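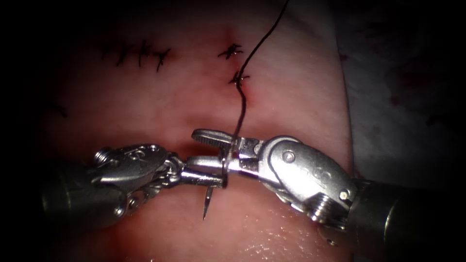
1/ Llevo todo el fin de semana leyendo sobre la historia del hilo de sutura y necesito contarlo, porque es una maravilla. Abro hilo (perdón, era inevitable).

2/ Lino, seda, tendones, crin de caballo... Durante siglos se cosieron heridas con lo mismo que había en el costurero o en la cuadra. ¡Los papiros egipcios ya hablan de puntos!

3/ Mi favorito es el catgut. El nombre inglés suena a gato, pero salía del intestino de oveja o de vaca, igual que las cuerdas de violín. Los cuerderos y los cirujanos compartían materia prima, me encanta.

4/ Y lo mejor: el cuerpo lo iba absorbiendo solo. Para los puntos de dentro, imaginad lo que suponía eso.

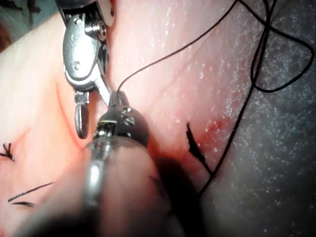 Club de Lectura de Historia de la Medicina · Xolalpa

5/ En el club tenemos un manual de enfermería de 1986 que donó Damián Meléndez, con 16 páginas dedicadas solo a nudos. Los dibujos son preciosos, a plumilla, con cada cabo sombreado de una forma distinta.

6/ El nudo de cirujano es primo del nudo llano de los marineros, con una vuelta más en la primera lazada para que no se afloje mientras haces la segunda. Probadlo con el cordón del zapato, ¡funciona genial!

7/ Mulugeta Dinsa me ha pasado además un catálogo viejo de agujas con 44 modelos: rectas, curvas, de media curva... Estoy por la mitad y ya tengo marcadas mis preferidas.

8/ En abril leímos sobre boticas y ahora toca esto. Si alguien tiene en casa carretes de seda antiguos con su etiqueta, que me escriba, quiero ver las tipografías. Sigo mañana con las agujas.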